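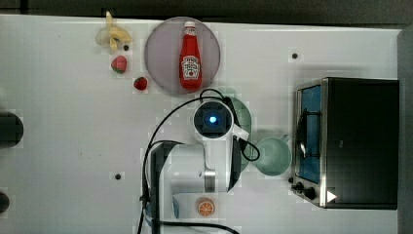 Friday, December 11, 2020

Rain from before it was light, and the sort that comes at the window sideways, so I gave up on the idea of walking down to the front and had a second pot of tea instead. I have been meaning to write in this properly since November and all I have managed is shopping lists, so tonight I am sitting down with the lamp on and doing it, even if it is only about tabletops and toy fruit.

The bottle of ketchup was lying flat on its back on the plate, right down the middle of it, as if it were dinner. I did laugh. It is the round plate, the pale one that is either mauve or grey depending on who you ask and what the light is doing (I say mauve, and I have said mauve for years). I am very fond of that plate. It is too nice for ketchup, really, but then it is too nice for most of what I cook, and if I waited for something worthy of it the thing would never come out of the cupboard at all.

Then there was the banana, and the two strawberries under it. I do love the play food. The banana is the one that looks half peeled, with the pale bit showing, and I think whoever designed it must have had a very good afternoon. The strawberries don't match, one being bigger and pinker and the other a proper deep red, and the small one had got itself nearly up against the plate. I always feel the small red one is the better strawberry. You could almost be fooled by it from across a room, and I have been, when peckish.

I had told myself that today I would sort out the play food once and for all and put it in the box from Flotis, the one with the lid that clips down. I bought it in the autumn for exactly this and it has held Christmas ribbon ever since. So the ribbon had to come out first, and then of course the ribbon had to be looked at and untangled and wound round bits of card, and by then it was nearly lunch. I found the good green velvet ribbon, though, over 2 metres of it, which I was certain I had used up on last year's wreath. That cheered me up no end.

Lunch was cheese on toast. I did it in the toaster oven, as I do everything these days — I can't remember when I last lit the big oven for just myself. It does three slices if you are firm with them. I had the third one standing up, with a bit of the ketchup on, so the bottle did get to do some work after all. I do think cheese on toast is best eaten on a wet day with the radio going, and it was a very good programme, all about the old ferry at Jernport and the people who used to take their bicycles over on it. I let the tea go cold listening.

In the afternoon I gave the white table a wipe. It is a lovely clean-looking table but it shows every crumb, and the little round holes in the top are a nuisance, they swallow toast crumbs like anything. I went round them with a cotton bud, which felt a bit mad, but it was raining and there was nowhere I had to be. I must ask in Jenkins whether they do some sort of small plug or cap that would sit flush. They had a whole drawer of that kind of thing last time I went in, for chair legs mostly, and they never mind you bringing in a scrap of paper with the size drawn on it. I shall have to measure one properly. I tried with the sewing tape and got a different answer each time.

The parcel for Drarnitz still hasn't gone. It is all wrapped and the label is written, it only wants string, and now that I have found the velvet ribbon I am wondering whether to undo the lot and make it look pretty. Probably not sensible with the post as it is this year. I looked at the last posting dates and got in a muddle between the letters and the parcels, so Monday first thing it must go, ribbon or no ribbon.

And the play food is not in the box. I got as far as the lid. The strawberries are on the windowsill beside the bread bin and the banana is in the real fruit bowl with the satsumas, where it looks very much at home, and I can't say I am in any hurry to move it.

Supper was soup. Still raining now, and the gutter over the back door is dripping again. Must get milk tomorrow, and cotton buds.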